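Zamidville out of possession: back four or back five for the run-in?

39 comments · 11 shares

touchline_metric
Question for those who watched the full match and not the highlights. Zamidville defended in a 4-4-2 mid block for the first half against Toronen, then went to a 5-3-2 after the break. The stated reason was to stop the overloads at the far post. I think the change cost them more than it fixed. The front two could no longer press the pivot, and Toronen's center backs had time to pick a pass. Three league games left. Which shape do you start with?

halfspace_ed
5-3-2. The first half only looked stable because Toronen were slow switching play. Both goals conceded this month against a 4-4-2 came from the same thing: right winger tucks in, right back gets isolated two against one, cross to the back post. An extra center back covers that.

touchline_metric
It covers the cross. It does not stop the switch that leads to the cross. In the second half the near-side midfielder had to jump out to their fullback every time, and the remaining two had to cover the full width of the middle. No midfield three does that for 45 minutes.

northend_row_k
Were you two at the same game? The reason the second half was worse is that the wingbacks were finished by the hour. Neither had played the role before October. Give them a proper week on it and the shape is fine.

halfspace_ed
Agree with Row K on fitness. The left wingback stopped getting up to the ball and it became a flat five. That is an execution problem.

keeper_union
Coming at this from the goalkeeping side. With a back five the keeper's starting position dropped several yards — you could see it on every long ball. That leaves a gap behind the defense that Toronen played into at least twice. With a four, he holds near the edge of the area and sweeps. Whichever shape they pick, the line and the keeper have to move together.

touchline_metric
Good point, and I had missed it. Does he drop on instruction or by habit?

keeper_union
No way to tell from the stands. He did the same thing on loan at Sutanto, and they played a five all season. I would guess habit.

northend_row_k
Sutanto conceded fewer than anyone in that division playing a five. Just leaving that there.

touchline_metric
Sutanto also had 200 fewer passes a game to defend against. Different level, different problem.

northend_row_k
You have no source for 200.

touchline_metric
Fair. Withdrawn. The general point stands: opponents at this level circulate the ball faster, and the block has to shift faster with it.

halfspace_ed
What about a 4-4-2 with the right winger held wider? You lose some cover inside, but the fullback gets help and the front two stay in place to press.

touchline_metric
I could live with that. It needs the right-sided central midfielder to cover the channel, and he is one booking from a suspension. Brutalent away is next, and they attack almost entirely down that side. My start would be the 4-4-2 with the wide winger, the line held high, and the five kept back for the last 15 minutes if they are ahead. 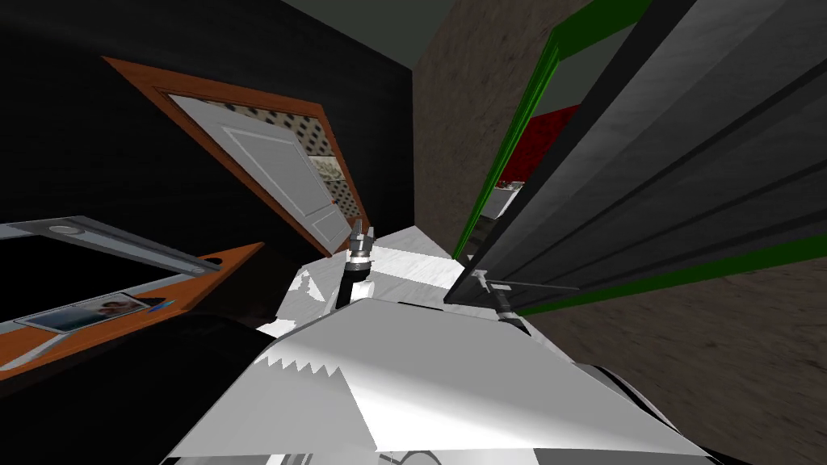

The one thing I would not do is change shape at halftime again with the score level. The first ten minutes after the restart against Toronen were spent pointing at each other, and the equalizer came out of that.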